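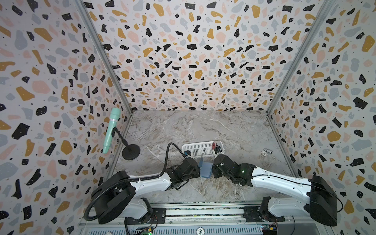

White slotted basket on the marble-pattern work surface, terrazzo panels behind.

Member Card Sorting — Frequently Asked Questions
Maintained by Philomena Foley, front desk, Haugen. Revised Jul 3, 2019.

Which basket do the cards go in?
The shallow white plastic one with the square perforations. Deep bins are for keys and lanyards. Dust falls through the holes, and the cards can be lifted from either end.

How many cards fit in one basket?
Up to 300, laid flat. Use a second basket beyond that.

Do the cards need to face the same way?
Yes. Red face up, chips at the same end. A card turned the wrong way stops the Brenia reader, and the whole batch has to be fed again.

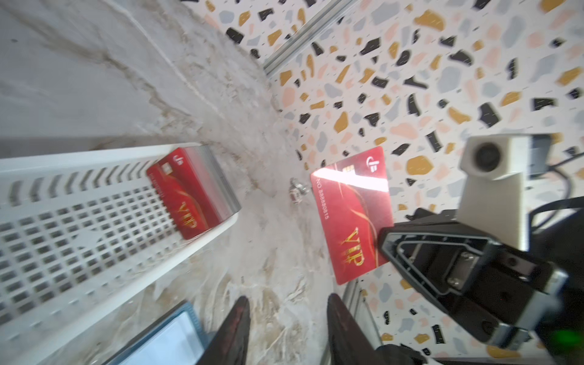
VIP cards stacked in the basket, with one card beside it.

What about a card that is not in the stack?
Read the number after "NO." and check it against the list. If it is listed, add it to the stack. If not, put it in an envelope marked 203 and give it to Girish Nigam.

Can I wipe the cards?
Dry microfiber only. Alcohol dulls the gold print and leaves residue on the chip contacts.

Where do wallets go?
On the table, next to the basket, strap snapped shut.
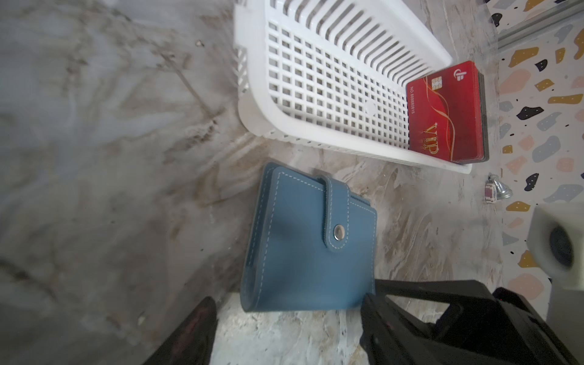 Wallets are issued one per member and are logged separately from cards, on form 109. Do not put a card in a wallet before its number has been checked — the snap is stiff when new, and repeated opening marks the leather.

Can a member ask for a different wallet color?
Not at present. The next order goes to Kakitz in October.

Who do I call about a missing number?
Damilola Okoro, extension 2131.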